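Pantry shelf opens at Wolutthorpe hall

Residents of Grindville can now pick up a few grocery items at the Wolutthorpe community hall, where a sharing pantry opened in July.

The pantry is run by the Kovalchuk Fund, which put up $1,000 for shelving and storage. In its first month it took in 262 donated items and gave out 187.

Larysa Panasiuk organizes the sorting table, where donations are checked before they go out.
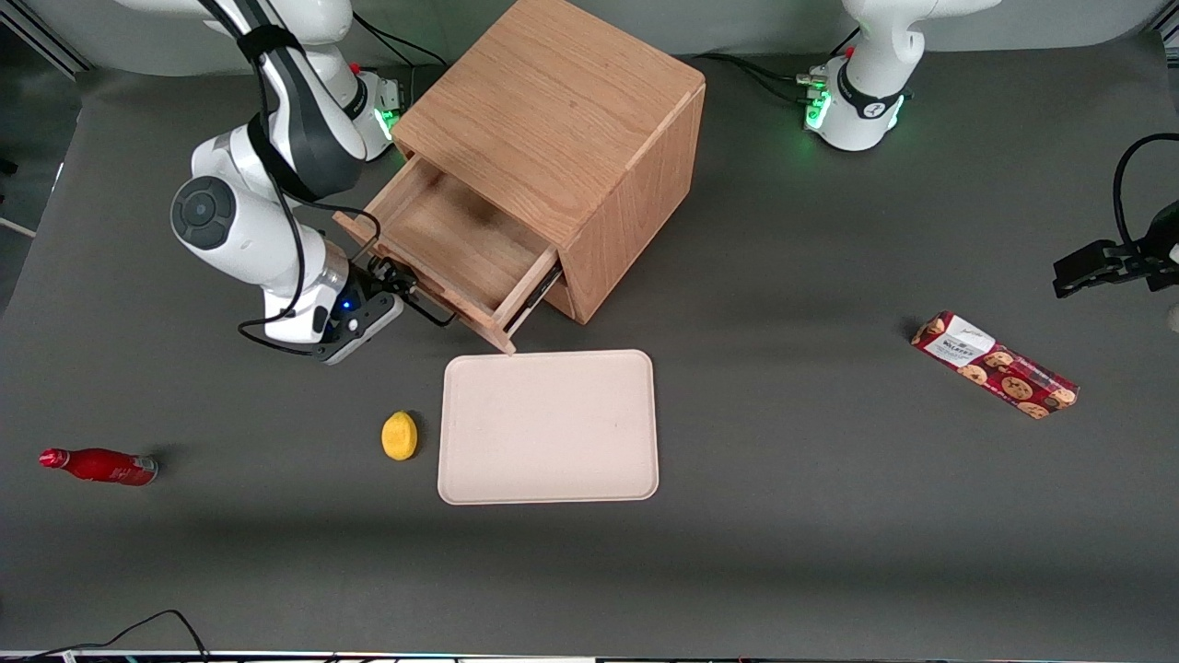
Small goods are sorted by type and stored in whatever furniture the hall has been given. One piece is a light oak cabinet with a drawer, pulled partly open and empty, with room inside for tea bags and soup packets. Fresh fruit such as lemons goes on a tray and is offered the same day. Bottles are accepted if the seal is intact.

Panasiuk said biscuits and cookies are the first things to go. Boxes with dented edges are welcome, provided the inner wrap is sealed and the date is readable.

"People think we won't take a box that's been squashed a bit," she said. "We will."

Red tartan boxes with chocolate chip cookies on the front are a favourite with the after-school group. 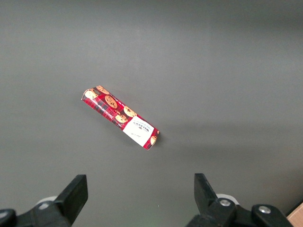 Hours and drop-off

The pantry is open from 3 p.m. to 6 p.m. on weekdays. Donations can be left at the side door on Aver Street. Hryhorii Fedoruk is taking calls about larger loads. The hall hopes to have 300 items on hand before winter.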